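Grernow Residents' Help Exchange
Home > Heating, Cooling and Windows > Curtains and Shades

Upper-floor unit too warm by mid-afternoon: are lined curtains sufficient?

Posted by Jovita Huerta
Status: Open, 2 replies

I rent a unit on an upper floor of the Trujillo building. Beginning in March, the living room becomes uncomfortable by 3 p.m. and stays that way until after dark. The lease does not permit changes to the glass, and window air conditioners require written approval. I have 115 dollars set aside for this purpose. I would like to know whether lined curtains alone would make a noticeable difference, or whether the money should go toward a reflective shade. The window is 13 inches from the nearest wall on one side, so there is limited space for the fabric when the curtains are open.

Yareli Galindo
Member, Verlow Tenants' Desk

Lined curtains will help, but their effect depends on how they are hung and when they are closed. Once sunlight has passed through the glass, much of the heat is already in the room. A pale backing facing outward returns part of that light through the window. A dark backing absorbs it.

Please consider the following before making a purchase.

Timing. Close the curtains before direct sun reaches the glass. Residents who wait until the room feels warm are generally disappointed with the result.

Coverage. The fabric should extend past the glass on both sides and reach the sill or lower. Gaps at the top allow warm air to circulate into the room.

Nearby surfaces. Light-colored roofs and pavement reflect sun upward, and a window that overlooks them may receive glare even when the sun is high. Keep this in mind if you are considering a shade that covers only the upper part of the glass.
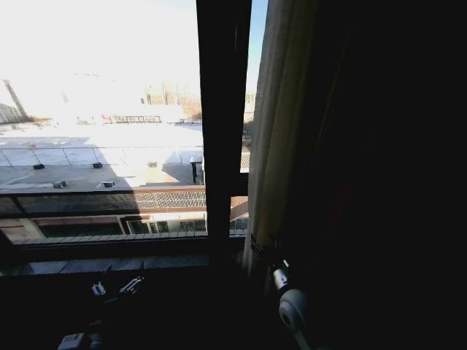
Lease terms. Tension rods and clip-on shades usually require no drilling. Adhesive film is treated as a change to the glass under most leases in this district, including the standard Skondcombe form - please read yours before ordering.

With your budget, I would recommend one pair of lined curtains and a basic removable shade placed behind them. Open the windows at night if the outside air is cooler.

dwelling_700

We just bought the cheapest blackout ones and they were fine. Measure twice, ours came 2 inches short and the store would not take them back. A fan helps too.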